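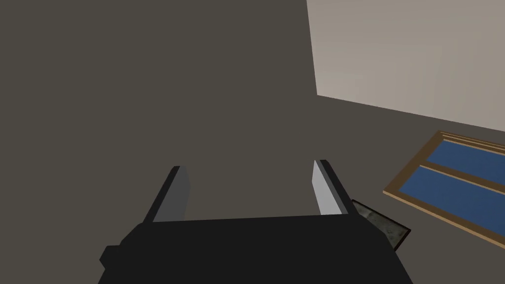

One reader of the June issue wrote that a wrist camera comparison done only in simulation says more about the renderer than about the camera, and asked why we had not simply bolted the thing to a flange and driven it. Another pointed out that our first table mixed two finger geometries and could not be used to separate camera placement from gripper choice. The second objection is correct and we have rerun the work. The first is partly correct, and the limits are set out further down.

The rerun covers 241 episodes on the Mevusar bench, all in the furnished-room set, all with the Drullar two-finger gripper. Finger geometry, finger stroke and the arm model were fixed for the whole series. Only two things were changed between blocks: the wrist camera mount and the controller. The mounts were the short bracket that ships with the Drullar model and a longer one drawn up in house. The controllers were the bench default and the Figueiredo impedance controller, both at 20 Hz. Objects, start poses and lighting came from the same seeds in every block, so an episode in one block has a direct partner in each of the others.

Camera mount

On the short bracket, the gripper body and both fingers stay in view at all times. The body takes up a fair share of the bottom of the picture and adds nothing once the policy has learned where it is. What it gives in return is a fixed reference: the fingertips always appear in the same place for a given opening, and an offset in the mount calibration can be seen by eye before any training is done. We found one such offset in the first morning. The mount transform had been copied from an older file with a sign error in one axis, and the fingers sat too far to one side.

The long bracket shows less of the body and more of the workspace. It also brings the camera within reach of furniture. In the cabinet tasks the arm planner has to carry a larger collision volume, and a number of approaches that were routine with the short bracket were rejected outright. We counted a rejected approach as a failed episode. Readers who would rather drop them can do so from the log, where they are flagged in their own column.

Our preference after the rerun is the short bracket for tabletop work. For reaching into shelves we have no recommendation yet.

Finger shading

The two inner finger faces do not render at the same brightness. With the wrist turned so that one face catches the light, that face can go nearly white while the opposite one stays a mid to dark gray. A policy trained under one light setup will use this difference if it is allowed to. In a side test we mirrored the light position without changing anything else, and the learned closing point moved. Randomizing light direction per episode removed most of the shift. Randomizing intensity alone did very little.

Anyone running the Drullar model with the default material should check this first. The finger pads are flat panels with one material assigned, and a rougher setting reduces the effect at no cost in render time.

Wrist roll

Large wrist rolls are a normal result of how the planner picks its solutions, and they turn the room over in the wrist view. The short-bracket data contains many stretches where walls, windows and furniture are inverted or steeply tilted. We considered rotating the stream to keep gravity pointing down and decided against it. Doing so would tie the picture to the arm kinematics, and any encoder error would then show up as a rotation of the whole view. It also breaks the fixed fingertip position that makes the short bracket useful in the first place.

The cost is that pretrained vision backbones perform worse on inverted furniture than on upright furniture. Training with random roll on the input closed most of the gap in the tabletop tasks. It did not close it in the cabinet tasks, and we do not know why. 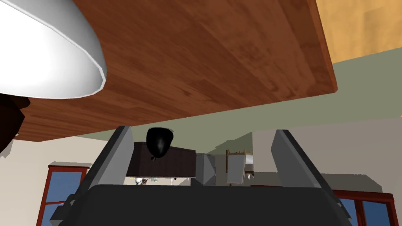 Kekden Bench Notes, Vol. 2, Issue 43

Dark objects

Glossy black objects were the hardest group for both controllers. Against dark furniture the outline of such an object is weak, and the strongest feature on it is often a highlight that moves with the camera. A detector that locks onto the highlight will report a center that drifts as the wrist rolls. The drift was largest on rounded shapes and smallest on boxes.

Depth does not fully solve the problem. The simulated depth channel is clean and gives a good silhouette, but the real sensors we have used return holes on shiny black surfaces. We therefore ran the dark-object group a second time with depth masked wherever the material was both dark and glossy. Those results are the ones reported. The unmasked set is in the archive for comparison and should not be quoted as a prediction for hardware.

Controllers

With the bench default, the fingers close to a commanded width and stop. If the object is off center, one finger touches first and pushes. On light objects this usually ends with the object centered. On tall narrow ones it ends with the object tipped over.

The Figueiredo controller yields at the wrist when the first finger makes contact, so the gripper moves to the object. Tip-overs went down. Closing took longer, and in several cabinet episodes the wrist drifted into a neighboring item while it was yielding. Lower stiffness made both effects stronger - we settled on the vendor's middle setting and left it there. Switching controller changed the outcome of more paired episodes than switching bracket did, on the tabletop as well as in the cabinet tasks.

Limits

No hardware was used in this series. Contact in Mevusar is rigid with a friction term, and pad wear, cable drag and backlash are not modeled. Render latency was set to a constant. Rolling shutter is absent. The ranking of the two brackets is likely to carry over to a real arm, given that it follows mostly from geometry. The ranking of the two controllers should be treated with more caution, and we would not choose one for a production cell on this evidence.

Files

The episode log, both bracket drawings and the corrected mount transform were posted on Dec 13, 2025. The log uses the same column order as the June release, with the rejected-approach flag added at the end. Scripts that read columns by position will still work. The old mount transform has been withdrawn, and any extrinsics derived from it should be recomputed before they are merged with the new set.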